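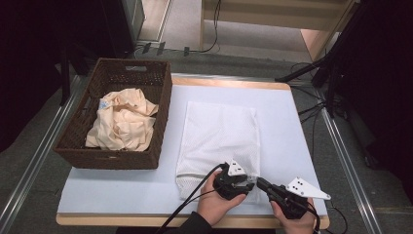
*Figure 7.1 A wicker basket and a mesh laundry bag on a sorting table*

# Chapter 7: Sorting, Bagging and the Delicates Question

I ruined a cardigan in my second month in this trade. It was cream, somebody's grandmother had knitted it, and I put it in with a load of tea towels because the drum had room. It came out the size of a hot water bottle. I've been fussy about sorting ever since, and by the end of this chapter I'm hoping you will be too (without having to write the letter I wrote!).

Up to now we've mostly talked about water, heat and detergent. All of that matters, but an awful lot of laundry damage is settled before the machine door shuts. Two garments that shouldn't be together go in together, a zip is left open, a bra hook finds a bit of lace. So we're going to slow right down and spend a whole chapter at the table.

## Why I make you use a table

When I started teaching at Drendham, students sorted on the floor. They sorted into heaps, the heaps crept towards each other, and somebody would tread on a blouse. Now every group works at a table with a pale top. Dark fluff shows up on it, stray buttons show up on it, and you can lay a thing flat and have a proper look before deciding where it goes.

Look back at Figure 7.1 for a moment. There's one peach-coloured garment in the basket with a small white-and-blue label showing, and the mesh bag is lying flat on the tabletop with its zip running across it. I like starting with one garment. You'd be surprised how long a class can talk about a single piece of clothing once you ask them what they'd want to know before washing it.

So, before you read on, jot down what you'd check first. Most people write "the colour". I'd go for the label every time, then the seams, then the fastenings, and I'd leave colour until I had something to compare it with.

## What a mesh bag does

A mesh bag lets water and detergent through and keeps everything else at arm's length. The garment inside still moves, but it moves in a smaller space, so it doesn't wind itself round a pair of jeans or get a strap hooked over the paddle. Straps, ties, thin knits, tights and anything with lace trim are the usual candidates. Socks too, if you're the sort of household that loses them.

It won't make a hot wash any cooler, mind. I still get students who think the bag is a kind of armour and will happily send a silk scarf round at sixty because it was "in the net". The label rules apply exactly as they did in Chapter 4.

Three bits of practice I'd like you to get used to now:

- Fill the bag to half, or a touch under. A stuffed bag comes out with a dry patch of detergent in the middle.
- Fasten the garment's own hooks and zips before it goes in.
- Close the bag's zip the whole way and tuck the puller under its elastic cover, if it has one.

Noémie Joly, who taught me most of what's in this chapter, used to smooth every bag flat with her palm before filling it. I thought it was just a habit of hers until I did it myself and found a hairgrip stuck in the corner seam. I've done it ever since.

## And the basket?

Wicker is lovely. It's light, the air gets through, and the cut-out handles are kind to your hands. It can also snag, particularly once a strand has snapped and started poking inwards. Run your hand round the inside now and then (slowly!) and if you feel a sharp end, trim it or line the basket with an old pillowcase. At Ollesis, where I worked before I taught, we lined every basket and changed the liners each morning, and I still think it's the best cheap fix there is.

Don't leave damp things sitting in one, either. The weave holds on to moisture, and a musty basket will pass its smell on to clean clothes by October, when nothing's drying outside and the lids stay shut.

## What's coming in this chapter

Section 7.1 takes you through sorting by label, and Section 7.2 by weight and weave, which is the bit that trips people up. Section 7.3 is all about bags: sizes, mesh grades and when a pillowcase will do just as well. The practical at the end uses a mixed load of 135 items. It looks like a mountain, I know, but pairs who've done the reading usually get through it before lunch.

You'll need a basket, at least 2 mesh bags, a pencil and your care label chart from Chapter 4. If you've lost the chart, copy it out again by hand. I know that sounds mean, but the symbols do stick better that way.

Right, sleeves up, and on to labels.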